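To: Dritis print and paper list
Date: Aug 14, 2018
Subject: Re: Dark grays come out as black on office paper

> I am printing our club yearbook at home again and all the dark
> areas are closing up. On the monitor I see five or six steps of
> gray, on the paper I see one. The black ink is also going very fast.
> Is it the paper, the printer, or me? I use plain 80 gram paper
> from the supermarket. Last year's book was better and I don't
> remember changing anything.

Hello, and thank you for writing with so many details.

I had the same trouble with the walking guide for Flaltonville, which is 307 pages with many pictures of stone walls and tree trunks. Please excuse me if I explain some things you already know.

First, the paper. Plain office paper drinks the ink. Each dot becomes a little wider than the printer wanted, and in a light area this does no harm, but in a dark area the small white spaces between the dots are filled and you have black. I changed to the uncoated paper from Skandum, the one with the blue label on the box, and the difference was visible on the first sheet. It is not a photo paper. It has no shine and you can still write on it with a pencil, which I like for a yearbook.

Second, the setting. Many people change the paper and forget to tell the printer. If the driver still says "plain", it will put the amount of ink for plain paper. In my driver the right choice is called "matte, heavy", and it is hidden in the second tab. Please look also if "save ink" is switched on. In my case it was on after an update, and I had not touched it. Maybe this is also what happened between your last year's book and this one.

Third, the pictures. A monitor makes its own light and paper does not, so a picture which looks good on the monitor is usually too dark for paper. I open the shadows a little before printing. I move only the low part of the curve and I leave the middle alone, otherwise the faces become pale and sick. When I judge the result I turn down the monitor and I hold the sheet near the window, never under the kitchen lamp, it is much too yellow.

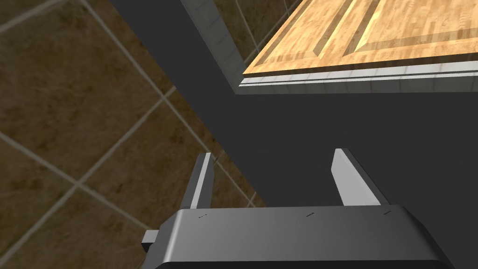
Computer rendering. Dark gray gripper, seen from above and behind.

For a test sheet, please do not print full pages. I put several small pictures on one sheet, each with a different curve, and I write the value by hand next to each one. Do this when the printer has been working for some minutes already. The first page in the morning is always a little different on my machine and I have thrown away good settings for this reason.

You wrote that the black ink is going fast. Some printers mix the dark grays from all the colors and some use mostly the black. There is often a choice called "gray with black only". It saves color ink, but the steps between the dark tones are more rough. I use it for the text pages and I switch it off for the pages with pictures. Yes, it means two print jobs and sorting by hand afterwards. For the guide I sorted about 800 sheets on the floor of the hallway, and I do not recommend it if you have a cat.
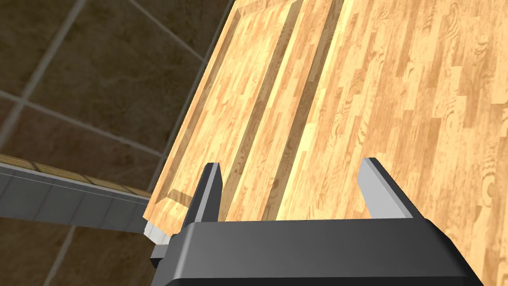

If sorting is too much work, you can give only the picture pages to a copy shop. I went to Talebi, next to the station, and I was satisfied, but ask them to switch off the automatic correction. They do it if you ask, they will not do it if you don't. Bring your own paper so that both kinds of pages feel the same in the hand, and ask before if their machine accepts it.

One question from my side. Does somebody on the list know if the Skandum paper becomes yellow after some years? My oldest box is only from last August and it was always closed, so I can't judge. I would also like to hear how others store printed sheets before binding. Mine became wavy in the basement, and pressing them under books helped only a little.

If you send your test sheet as a scan, please scan it without any automatic improvement, and write which paper setting you used.

With kind regards from Flaltonville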